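2023-07-25
Jury instruction rewrite, session 4 notes

Ran the Brevholm packet in the small room. This is the set on reasonable doubt and on how to treat a witness who changed their story. Two versions, old wording and rewrite. Each reader gets one version only, then the question sheet. 22 sheets back, all usable except one where the last page was left blank. I kept it in the folder but did not score it.

The old version of the doubt instruction is 480 words. The rewrite is 300. Michalis Vrettos wants it shorter still, but I don't see what else can go without losing the part about the burden staying with the government. Leave it alone until he has marked up his own copy.

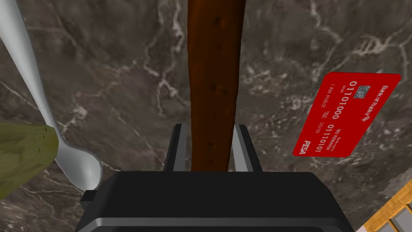
Problem with question 6. It asks whether the defendant "must" testify, and the packet never says so directly in the old version. It says the jury may draw no inference from silence, and readers have to work backward from that. So question 6 is testing something the rewrite states and the old one only hints at. Either drop it or score it separately. Scoring it separately for now, in the green column.

Also changed "preponderance" to "more likely than not" in the sample civil page, then realized that page isn't in this study at all. Changed it back.

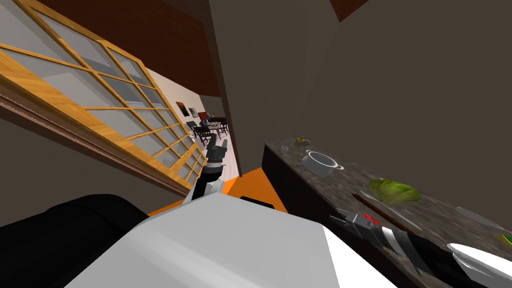
Reading aloud: the judge would normally read these, so we played the Lalletell recording for half the group. It runs too fast in the section on prior statements. Readers were still turning the page when the next paragraph started. Re-record with a longer pause after each heading. Do not speed up the rest to make up the time.

Free answers go to Krajčí for coding. Use the same sheet as the Porico round so the two can be compared. Two things to tell them: "guilty until proven" is a slip in most cases, so flag it and do not mark it wrong on its own. And handwriting on sheet 14 is bad, typed copy attached.

Time limit stays at 40 minutes. Last group finished early, first group did not.
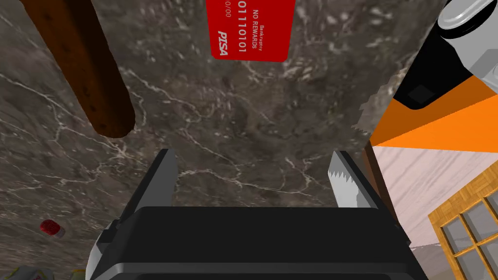 Open gripper above the marble countertop.

To do
- new recording, prior statements section
- fix the numbering on the question sheet (two number 9s)
- ask Michalis whether the November round needs fresh consent forms or if the old ones carry over
- print more of version B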